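Cell Diary, Kitchen Bay, Jalta Unit
Entry of 10/30/18

The arm was taken out of service at the start of the shift for its planned inspection and was returned to limited running before the close.
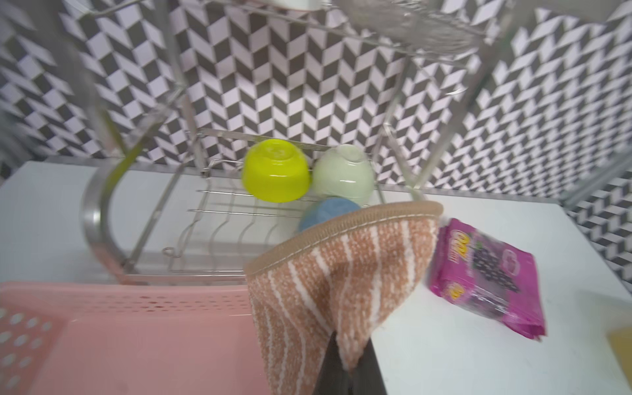 The interval between inspections had been set in August at 1,000 cycles, on the advice of the Arerberg service desk, and the counter had passed that figure overnight. I therefore did not wait for the fault lamp. It has been the habit of this unit to run on until something stops, and I wish the diary to show that the habit has been given up.

The supply was isolated at the wall and the key placed in my pocket. Air was bled down before any cover was removed. Nermina Dumitrescu was present as second person throughout and signed the isolation sheet with me.

Gripper. Both fingers were removed and cleaned with a damp cloth, then with the alcohol wipes from the green tin. Lint had gathered in the slot behind the left finger, packed hard enough that it had to be lifted out with a wooden pick. I take this to be the result of the towel work, which has filled most of the last fortnight. The right finger had much less. The fingers were refitted and the screws tightened to the mark on the small driver. One screw had a worn head and was replaced from stock, leaving six of that size in the drawer. A further packet should be requested from Jabłońska with the next order, and I have put a slip in the tray to that effect.

Finger pads. The pads were not changed. The left pad has a shallow groove near its tip, which was already noted in the previous entry and has not deepened as far as I can judge by the thumbnail. Arerberg hold that a pad may be kept until the groove reaches the backing. Nermina Dumitrescu is of the opinion that for cloth it should be changed sooner, as folded fabric tends to slide along the groove when the arm turns. I am inclined to agree with her, but we have only one pair in stock and I should prefer to keep it until the order has come in.

Wrist camera. The lens cover was wiped and the bracket tried by hand. It had a little play at the lower fixing. The bolt was taken up a quarter turn and the play was gone. As the camera may have moved in consequence, the full alignment routine was run with the printed card. The first run was refused by the controller. The second was accepted with an error of 2 millimetres at the card's far corner, which lies just inside the limit. I have entered it as a pass, with a note that it should be repeated after the next fifty cycles.

Cable. The wrist cable was found to be rubbing against the edge of the forearm cover when the last joint is turned fully to the left. The outer sleeve is dulled but not cut. A new tie was fitted slightly further back, with enough slack left for the full turn, and the joint was then driven slowly through its range four times while we both watched the loop. It cleared the cover on each occasion. The old tie had been pulled very tight by somebody, and I would ask all colleagues to leave room for a finger beneath any tie they fit.

Base and rail. The bolts were checked and none was loose. The grease at the base joint is dark, though still soft. It was left alone, the schedule giving it until the next full service.

After the covers had been replaced and the isolation sheet closed, power was restored and the arm sent to its home position. It went there with a short knock from the second joint, which both of us heard. The movement was repeated nine times at reduced speed and the knock was not heard again. I have recorded it all the same. The Bellomum arm in the next bay made a similar sound before its brake was exchanged, and I should be sorry to find later that we had been given the same warning and had written nothing down.

The working trial was made at the drying rack with the striped towel, at one quarter of the usual speed. The place was left dressed as the task sheet asks, with the bowls upside down in the lower basket and the pink basket at the side. The purpose was to see whether the cleaned fingers would hold cloth without creeping and whether the wrist could be brought close to the wires without the forearm cover meeting the cable again. On the first attempt the hold was too light and the towel slipped from the gripper. The closing force was raised by one step. The attempts that followed were satisfactory, and I have left the force at the new setting. Anyone returning to the bowl task must put it back to the old value, which is written in pencil inside the cover of the controller manual.

The trial took some 2 hours, a good part of it spent waiting for the controller to restart after I had entered the wrong passcode. The passcode card has been moved to the key cabinet.

Matters outstanding: pads and screws to be ordered; alignment to be repeated; second joint to be listened to at each start, with the result entered even where there is nothing to hear; sleeve of the wrist cable to be looked at by torchlight at the end of the week.

The arm is released for cloth work at reduced speed only. Full speed is not to be used until the alignment has been repeated and countersigned. The tag on the controller says as much and should not be removed by the night staff.

Isolation key returned to its hook. Sheet countersigned N. Dumitrescu.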